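## Folding and stacking mixed knits, fleece and woven cloths

Applies to shelf storage in the Venstead linen room. Shelf depth is 400 mm, clear width 800 mm.

1. Clear the table and wipe it down. Grit left on the surface catches in knitwear.
2. Sort by fabric: fleece, colourwork knits, flat woven cloths. Check each sewn label before folding.
3. Lay colourwork knits face down. Smooth outwards from the middle with a flat hand. Do not pull on one corner, as this distorts the pattern.
4. Fold knits in thirds lengthways, then in half. Keep ribbed or speckled bands off the fold line where possible.
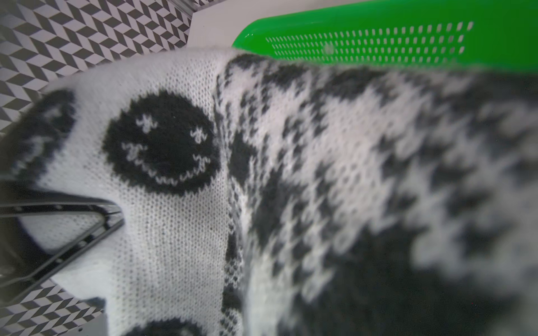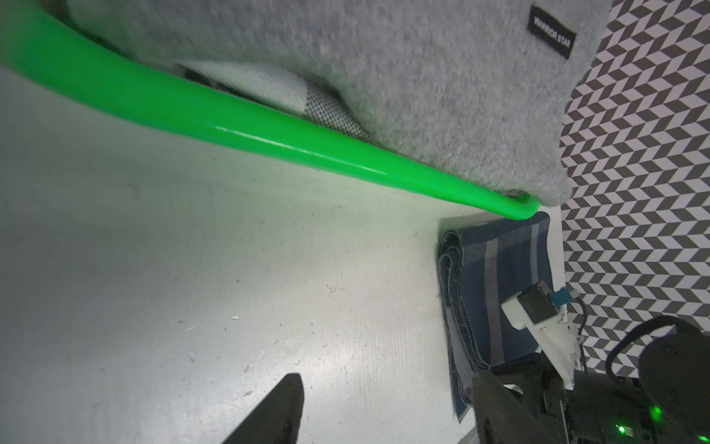

5. Fold fleece in half twice, then roll loosely if the stack is higher than 335 mm. Fleece springs back, so leave it for a few minutes before measuring.
6. Fold woven cloths along the stripe, with the rounded fold facing the front of the shelf.
7. Stack fleece at the bottom, woven cloths next, knits on top.

Dark and white yarns in the same knit should be washed at 30 degrees before first storage. Use a Ternden bag for anything kept longer than a season; the smaller Iltuver bag is too short for a double blanket.

Hanging is not suitable for knits. A garment that has already stretched can be laid flat overnight and refolded from step 3.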